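Why robots have rules, and who makes sure they keep them

If you have ever played a board game with someone who makes up the rules as they go along, you will know how cross everybody gets by the end. Robots need rules too, and the people who build them spend a surprising amount of time writing them down, arguing over them and writing them down again.

Let's start with the big one. A robot that works near people must be able to stop. There is usually a large red button for this, placed where a grown-up can reach it without stretching, and pressing it must always win, even if the robot is halfway through a job. Imagine a robot called Oda who is putting away the spoons. If you press the button, Oda stops. She doesn't finish the spoon first!

The next rule is about being gentle. Robot arms can be strong, and a strong arm moving quickly could hurt somebody, so when people are close by the arm has to slow down or keep well away. Its fingers mustn't squeeze too hard either, and that goes for fingers of the human sort as well as for vegetables.

Then there is practice. You wouldn't want a robot learning about kitchens in your kitchen, with your best bowls, on its very first day. So lots of robots begin in a pretend kitchen made inside a computer, where there are drawers and worktops and bits of broccoli, and a mistake costs nothing at all. They can try a job 1372 times before teatime if they need to - and nothing gets swept up afterwards.
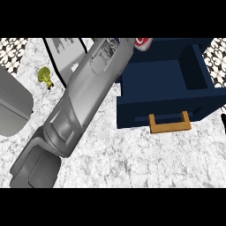 Dalia Bennani wrote to us to ask whether a robot that has passed its computer test is allowed to go straight to work in a real house, and she thought it shouldn't be, as her own bike test in the playground was much easier than the road.

We think Dalia is quite right. A good rule is to go in small steps: the computer first, then a real room with a fence round it, and only later a room with people in it, with somebody watching who knows where the red button is. At each step the builders write down what went wrong, even the silly things, so that the next team can read it.

One more rule, and it is for you. If you meet a robot at work, stay behind the line on the floor, don't poke it, and ask the person in charge before you go any closer. Most of them love being asked.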